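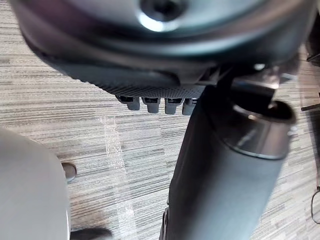
The Wunuvo 40 is a dehumidifier for single rooms, sold in Britain through Ashour. I bought mine for £157 and ran it for nine weeks in a ground-floor workroom with one outside wall, no radiator and a long record of damp. The door was kept shut overnight and opened during working hours.

Setting up takes a few minutes. The tank slides in from the front and has to be pushed until the float arm clears its stop, otherwise the unit refuses to start and shows the same red light it uses for a full tank. The manual does not mention this. The drain hose fits a standard spigot at the back and needs a steady fall along its whole length. 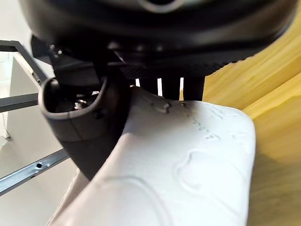 Dark housing and textured strip, close up.

Control is by a dial with no numbers on it. I set it against a separate hygrometer and marked the position for 55 per cent with a pencil. Once set, it held within four points either way, apart from two very wet days when it ran without stopping and settled at 61. The compressor restarts after a delay of three minutes, and this cannot be changed.

Noise is the weak point. The fan is even and easy to ignore on its low speed, but the compressor has a hum that carries through a suspended floor. A rubber mat under the feet reduced it
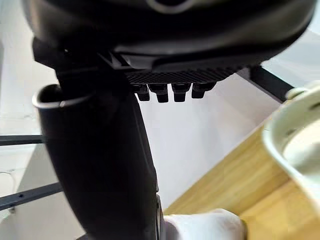 and moving the unit 20 cm away from the skirting board reduced it further. I would still not put it in a bedroom.

Power draw on my plug meter was 357 watts with the compressor running and 9 watts with the fan alone. The Redia I used before drew less but never got the room under 65 per cent in October. The filter lifts out from the side and rinses clean under a tap.

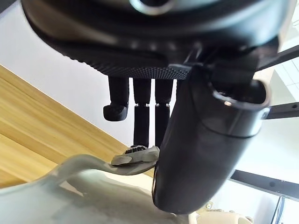 Bjarke Eyvindsson writes that his does the same with the red light, and that bending the float arm down by a couple of millimetres cured it. He also gets a steadier reading with the hygrometer on the far side of the room from the outlet.

I have left my float arm alone while the guarantee runs. The hygrometer has been moved to the opposite shelf, where it reads two points higher, and the pencil mark has been redrawn to suit.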